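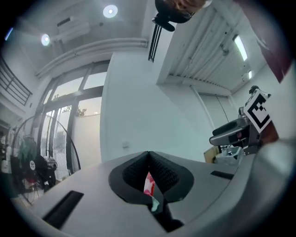
Vol. 14, No. 9 | Page 3

Sleep Patch Maker Says Users Fall Asleep Faster. The Study Leaves Questions

Sep 26, 2018 - A skin patch that is supposed to help people fall asleep without pills went on sale this week in pharmacies across Pluvville, backed by a study its maker calls "clear proof." Several people who have read the study are less sure.

The patch, sold under the name Trostum, is worn on the inside of the wrist and contains lavender oil, magnesium and a plant extract the company won't name. A box of 60 costs more than most drugstore sleep aids. The maker, Pluvia, says customers can expect to drop off sooner and wake up fewer times in the night.

The claim rests on one trial. Pluvia recruited 146 adults through its own mailing list, gave all of them the patch, and asked them to fill out a sleep diary each morning for 2 weeks. Most reported that they slept better by the end.

What the trial did not have was a comparison group. No one wore a plain patch with nothing in it, so there is no way to tell how much of the improvement came from the ingredients and how much came from going to bed expecting to sleep well.

"People who sign up for a sleep study are usually sleeping badly when they sign up," said Zsófia Pálfi, a family doctor who sees a lot of patients with insomnia. "Bad stretches end. If you hand someone a patch in the middle of one, the patch gets the credit."

Pálfi said three patients had already asked her about it before it reached the shelves. She told them it probably wouldn't hurt, and that she had no reason to think it would help.

Pluvia's head of research, Karim Tarawneh, defended the design in a phone interview. He said the company wanted to see how the product worked "in real bedrooms, with real people," and that a larger trial with a dummy patch is planned for February. Asked why the product was being sold before that trial had started, he said customers had been asking for it.

He would not say how many people dropped out of the first study. The summary on the company's website gives results only for those who "completed the program," a phrase that could cover nearly everyone or a good deal fewer. The full report has not been published in a journal. A copy was sent to this newsletter on request, with the table on side effects left out. Pluvia said the table was still being formatted.

There is also the matter of whether anything in the patch gets through the skin. Some drugs do this well, nicotine being the one most people know. Magnesium is a harder case, and the report contains no blood tests. Tarawneh said absorption was "supported by the literature" and promised to send references. Two arrived. One was about a bath soak, and the other was a review written by a consultant to the company.

Jin-sol Koo, a pharmacist at Pintér Pharmacy, decided to stock the patch but has kept it off the front counter.

"I'd get asked for it either way," Koo said. "At least if they buy it from me I can ask what else they're taking."

Koo's main worry is the unnamed extract. Patches like this one are sold as wellness products and don't go through the testing a drug would, and she said she can't check for interactions with something that isn't on the label. She has written to the company twice and received a brochure both times.

Some users are happy. Miklós Szénási, a retired bus driver who took part in the trial, said he used to lie awake until two or three in the morning and now doesn't. He also said he had given up his evening coffee at the start of the study, on the advice of a tip sheet that came with the patches. The same sheet told participants to keep the bedroom dark, put phones away an hour before bed and get up at the same time every day.

All of that is standard advice for poor sleepers, and it is free. The report mentions the tip sheet once, in a footnote, and makes no attempt to separate its effect from that of the patch.

Magdolna Gulyás, who runs a weekly sleep class at the Pluvville health center, said she would like to see the next trial give the sheet to one group and the patch to another. Tarawneh said the plan for February was not final.

Pluvia says it shipped 2,000 boxes in the first delivery. Opened boxes can't be returned.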